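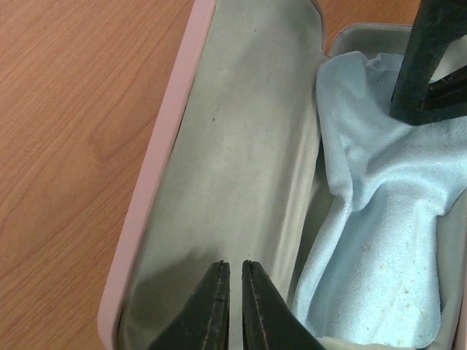
About us

Search this site
2 min read

Hi, I'm Akua Arthur, and I run Silton, a tiny optician's in Sudmont. I opened up in August with three trays of frames and a borrowed mirror – my cousin still wants it back! Kobina Odoi joined me later and does all the lens fitting (he's much more patient than I am). We now stock about 200 frames, and I've tried on every last one. 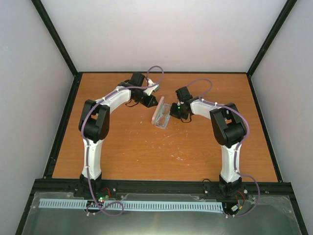 Do I need an appointment?
Only for eye tests. For repairs, new nose pads or just a good browse – come on in whenever the door's open.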